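Mumlow Drawer Trays, Clear, Set of 573 Grams Shipping Weight Class
Reviewed by Randi Sandberg, 9/19/19

The heading above is how the Mumlow store page lists them, and I copied it so you can find the right ones. There is a cheaper set with a similar name that has square corners and no feet. I bought the version with rounded corners and have used the trays in a kitchen drawer, a desk drawer and a bathroom cabinet since November.

I needed something for the drawer left of the stove. It is deep and wide and it had turned into a pile of measuring spoons, corn holders, rubber bands and takeout menus. I had a bamboo divider in there before, made by Belden, and the slots were sized for silverware and nothing else. Anything shorter than a fork slid to the back. Separate trays let you pick the layout, and you can change it later without buying anything.

The trays come nested in a cardboard sleeve with a sheet of small stick-on feet. Put the feet on. I skipped them the first time and every tray in the drawer moved when I pulled it open. With the feet on they stay put unless you yank the drawer. The feet are tacky enough to pick up crumbs, and I wipe them off with a damp cloth when I clean the drawer.
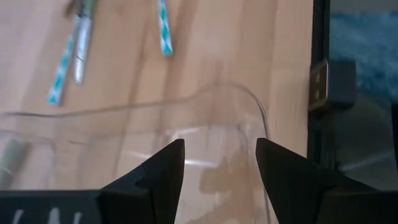
Cleaning is the part I was most worried about, having owned clear bins that went cloudy in one summer. Mumlow says top rack only. I hand wash mine in warm water with dish soap and dry them with a cotton towel. A paper towel leaves fine scratches. On clear plastic you notice everything, and with a tray sitting on a light wood table you look straight through it to the grain, so a smear or a scratch is easy to find. A curved corner helps a lot when wiping. Flour and salt do not pack into it the way they did in the Belden.

The plastic is stiff. I can lift a tray full of batteries and loose change by one end and it does not bend much. I would not do that with the longest size, which flexes when it is loaded. My neighbor Han-gyeol Hwang bought the same set for sewing supplies and one of hers cracked at the rim after a fall onto tile. Mumlow replaced it, but she had to send a photo and wait 2 weeks.

Sizing is where you can go wrong. Measure the inside of the drawer, at the bottom, and then measure the height with the drawer closed. Mine has a wood strip across the front of the cabinet that hangs lower than you would think, and a tray with a whisk in it catches on it.
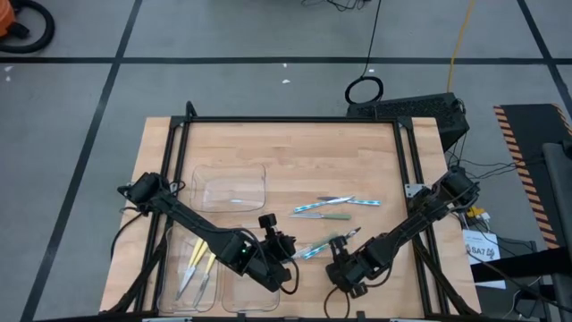

The store page gives outside dimensions only. The walls taper, so the floor of each tray is smaller than the number you see. A standard pen fits in the medium with a little room. A new pencil does not. In the bathroom cabinet the small ones hold cotton swabs, floss and a comb, but a normal toothbrush has to go in at an angle.

I also tried the Flirkar trays, which are frosted and a bit cheaper. They hide scratches better and they are quieter when you drop keys in them. The sides are lower, though, and small things jump out. If I only needed them for a desk I would probably buy the Flirkar.

Good: stiff, easy to wipe, corners do not trap crumbs, feet work.
Bad: scratches show, inside sizes not listed, longest tray flexes.

I would buy the set again for the kitchen. If they sold the medium size alone I would get two more for the desk, but right now you have to buy the whole set.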